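Amside workshop bets on the yellow bin, but the savings remain to be seen

2019-03-31

A small electronics assembly shop in Amside has changed the way it lays out parts for its workbenches, and its owner, Trallard, would like everyone to know that it has cut waste, errors and tempers in one go. The claims are bold for what amounts to a set of plastic boxes and a tray.

The scheme is called Pallano, a name that appears on the notices by the door and on the front of a 68-page handbook handed to everyone who works there. Under it, loose parts no longer arrive at the bench in the bags and cartons they were delivered in. They are tipped into shallow bins, one kind of part to a bin, and the bins are set out on either side of a tray. A finished set of parts goes into the tray, and the tray goes on to the next bench. The handbook takes 13 pages to say this.

Trallard says the old way led to kits going out with a part missing or with two of something where there should have been one. It has not said how often. Asked for figures from before the change, the firm offered a chart without a scale on its upright side, and a promise that better numbers would be ready in July.

Putting parts in separate containers is hardly new. Anyone who has repaired a radio at a kitchen table with a few saucers to hand will know the principle. Sugawara, the consultancy that drew up the scheme, argues that the value lies in the strictness of it: the same places every time, the same kind of bin, and no part allowed on the bare table. The consultancy was paid for its work, and the shop declined to say how much.

There are reasons to doubt that strictness alone will do what is being asked of it. Parts with leads attached do not sit neatly in a box however well the box is placed. Wires curl, catch on one another and come out in pairs when only one is wanted. Open bins also collect dust, and a shop that handles bare circuit boards might be expected to care more about that than about where its bins stand. The handbook deals with covers in a single line, which says they are under review.

Then there is the matter of room. Staff at the shop's two long benches used to keep paperwork and hand tools beside them. Those have been moved to a shelf behind, and a person who needs a screwdriver now has to turn round and reach for it. The firm calls this a clear working area. It could as easily be called a longer reach, and no one appears to have timed it.

The layout does at least look orderly. Visitors to the open morning were shown a white tabletop with yellow bins in pairs at the left and right and a steel tray in the middle, its bottom lined with a sheet of white paper. One bin had small solenoids in it, another round red circuit boards, and a third some thin wire harnesses with their strands fanning out. It was easy enough to tell one kind of part from another, though it would have been hard to confuse a red board with a bundle of wires under any system.

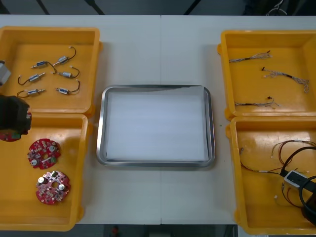
The harder test will be parts that look alike. Much of the shop's trade is in small fittings that differ only in length or thread, and those have not yet been moved over to the new bins. Trallard says they will be included in the second stage. No date has been given for that stage, and the handbook does not mention labels, which would seem a sensible thing to settle first.

The paper in the trays has also raised a question or two. It is meant to be changed with each batch, so that bits of debris show up and can be thrown away with the sheet. That adds a job that was not there before, and a supply of paper that has to be bought. The firm describes the cost as minor. It may well be, but it does not appear in the list of savings, where the only entries are on the credit side.

None of this means the scheme will fail. A tidy bench is pleasanter to work at than an untidy one, and fewer missing parts would be welcome to the customers who have had to send kits back. But the shop has announced a success before it has measured one, and it has done so with a good deal of help from the people who sold it the idea.

Sugawara is already offering the same layout to other workshops in the area, with the Amside benches as its main reference. Those thinking of signing up may wish to wait for the July figures, and to ask for the ones from before the bins arrived.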